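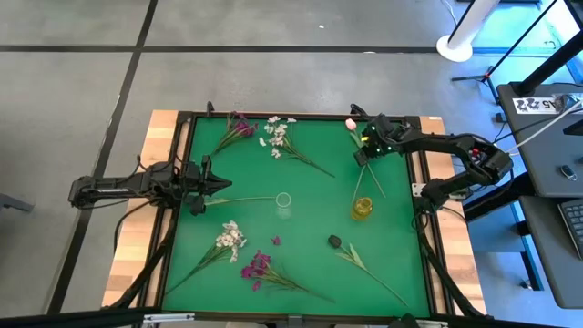 Planificador de tareas bimanual

Un planificador de tareas bimanual es el programa que decide qué brazo hace qué, y en qué orden, cuando un robot tiene dos. Suena a poca cosa, lo sé, pero yo llevo 18 meses peleándome con uno (Kavuveck, del que soy usuario y a ratos sufridor) y todavía me sorprende la cantidad de decisiones que esconde meter una flor en un jarrón.

Funcionamiento

Casi todos trabajan por capas. Arriba hay una secuencia de pasos: elegir tallo, agarrarlo, orientarlo, insertarlo, soltar. Debajo, un generador de trayectorias comprueba que los brazos no se choquen, y más abajo va el control de las articulaciones, que en mi instalación corre a 300 Hz. Kavuveck reserva el espacio por zonas: si un brazo entra en la del centro, el otro espera fuera. Es un método bastante conservador (¡y lento!), aunque a mí me ha ahorrado más de un susto.

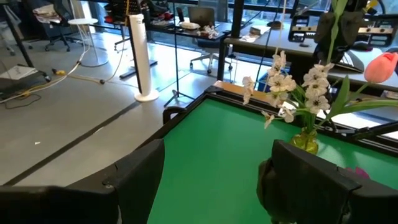 Los tallos son lo peor de todo. Se doblan, se cruzan unos con otros y, en cuanto el jarrón tiene ya unas cuantas flores, tapan la boca justo cuando más falta hace verla. Por eso muchos planificadores mezclan la cámara de la cabeza, para elegir el tallo, con la de la muñeca, para los últimos 5 centímetros. El cambio de una a otra es delicado: si la calibración anda floja, la pinza llega convencidísima al sitio equivocado.

Variantes

Kornitz prescinde de las zonas y replanifica sobre la marcha, siete veces por segundo. Va más suelto, pero depurarlo es un dolor de cabeza. Ekwueme aprende la secuencia a partir de demostraciones teleoperadas y deja al planificador clásico solo la comprobación de colisiones. Es el que mejor lleva las flores revueltas, para mi gusto, y el que peor explica sus fallos.

Véase también: calibración mano-ojo, árboles de comportamiento, visor de trayectorias Cliledmont.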